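Tiven Open Demonstration 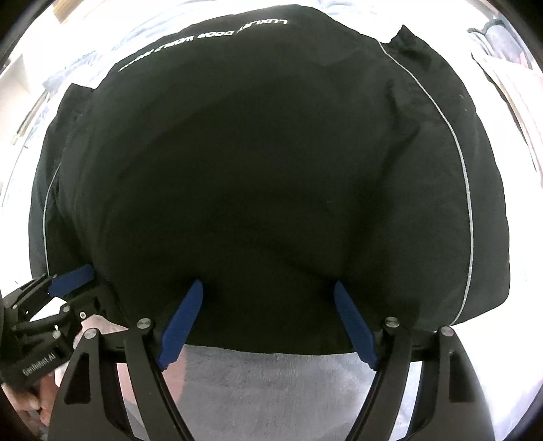

A black garment with gray piping between blue-padded gripper fingers during the handling of clothing.

The Tiven Open Demonstration is a public event held by Tiven, a training and research center for household automation. It presents the handling of clothing and bedding with gripper tools, a field in which soft materials remain harder to work with than boxes or bottles. The best documented edition took place on May 27, 2024, and received 353 visitors.

Background

Tiven began its textile program in a former linen warehouse on Rurner Street. The program was first led by Wilfredo Quiambao, a mechanical engineer who had earlier worked on sorting equipment for commercial laundries. Visits were at first limited to students and suppliers. The first public demonstration was held in December of the year before the 2024 edition, in a single room, with places given out by written request.

The move to a larger format followed an agreement with the Ní Mhurchú Foundation, which paid for seating, printed guides and the fitting out of additional rooms. Under the agreement, admission is free and the guides are kept in the center's library.

Format

The 2024 edition was divided into 7 stations. Visitors moved between them in small groups, each accompanied by a member of staff. The garment stations covered spreading, straightening and folding, and used everyday clothing of mixed age and fabric. Operators worked with hand-held grippers, whose movements were recorded for later use in teaching robots the same tasks. Dark clothing was given a station of its own, as folds and hems in black cloth are difficult to make out in camera recordings.

Staff explained how an operator chooses where to take hold of a garment, and how the choice differs between thin shirts, lined jackets and knitted items. Visitors could try a gripper on towels and pillowcases at the last station. Children under 12 took part with an adult.

A talk by Senan Ó Dálaigh, then head of recordings at Tiven, was given twice during the day. It dealt with the labeling of recorded sessions and with the reasons for discarding some of them. According to the printed guide, the program's collection stood at 3,166 sessions at the time of the event. The text of the talk was later issued as a center report.

Dedeo

Dedeo is the name of the catalog in which Tiven lists its recorded tasks. Each entry gives the type of item, the fabric, the starting position and the task requested of the operator. A reading copy was available to visitors at the entrance. Entries for footwear and curtains were still in draft form and were left out of that copy.

Later editions

Following the 2024 event, the center extended the time allowed at the folding stations and began to offer the printed guide in large type. Group bookings from schools are handled separately and are limited to 2 classes per visit.

See also

Household robot
Laundry folding
Robot gripper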